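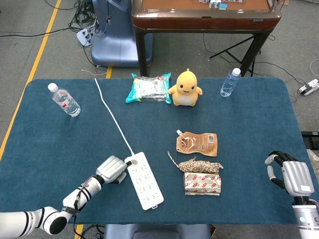 Water, snacks and a power strip on the table.

Getting ready for a long wrestling card at home

A big show can run past four hours once you count the undercard, and with a stream from overseas the first match may start at 5 a.m. A little setup the night before saves a lot of getting up later.

Check the stream first
Log in on the device you plan to use, not just on your phone. Update the app and turn off auto sleep. If the picture keeps dropping, lower the quality one step and leave it there for the whole show.

Keep food simple
Closed bags and bottles with caps are easier than bowls and open cups. Put out half of what you have and bring the rest at intermission. Chips go stale fast in a heated room.

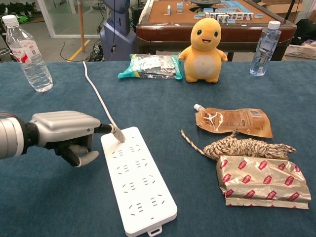
Sort out the power
Plug the strip straight into the wall, never into a second strip. TVs and chargers are fine on it - space heaters are not. Look at the rating on the back and add up what you plan to connect. A large TV and a game console can draw around 400 watts together, and a small heater takes more than 1,000 by itself. Keep the cord out of the walkway.

Seating
Floor cushions go in front, folding chairs behind. Leave one clear path to the bathroom.

Sound
Japanese commentary is often mixed lower than the crowd. Turn the bass down two notches before you touch the volume, especially in an apartment.

Avoiding spoilers
Mute the promotion's name and the main event names on your phone. If you are watching a replay, cover the run time on the player. A short bar gives away a quick finish.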